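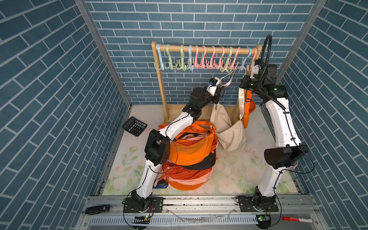
What load should one hook on a small clothes rack carry?
For the bags in this report the limit was set at 800 g per hook, with the bag empty or nearly so.

Storage of Small Bags on a Low Clothes Rack
Gaetano Serra and Ubaldo Fabbri
8 June 2024

1. Purpose
The report deals with hanging shoulder bags and backpacks on a low wooden rack by their straps. The rack is listed in our parts sheet as Clevholm and the plastic hooks as Flesance. The cream bag is entered as Piras and the orange one as Statance.

2. Rack and bags
The rack has one rod across the top and a low crossbar near the floor. Pastel hooks are clasped over the rod, with curled prongs below to take a strap. The cream bag is canvas, has a zipper along the top and hangs from a long beige strap. On this strap it comes down nearly to the floor. The orange bag hangs just to its right and is partly tucked behind it.

3. Strap length
Strap length decides how much of the rack height is used. Shortening the Piras strap by 100 mm was enough to bring the bag clear of the crossbar in the May trials. A long strap can also be doubled over two hooks, but the bag then turns more easily.
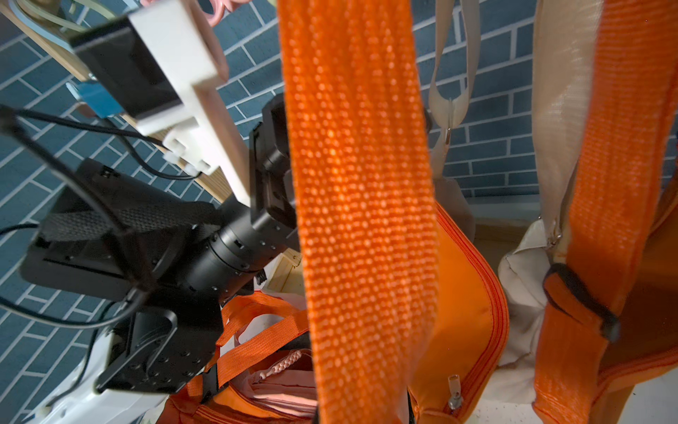
Should a bag be zipped before it is hung up?
Closing the zipper first is preferred, as an open bag sags and small items can fall out.

4. Strap surface
The orange strap is woven with small raised dots. A coarse weave of this kind was rated better for grip on plastic prongs than a smooth one. Twisted straps were laid flat before hanging.

5. Spacing
Bags hung side by side overlap when the spacing is less than around 200 mm. The rear bag must then be taken out from behind the front one. Wider spacing is recommended for the next layout, with the heavier bag nearest the upright.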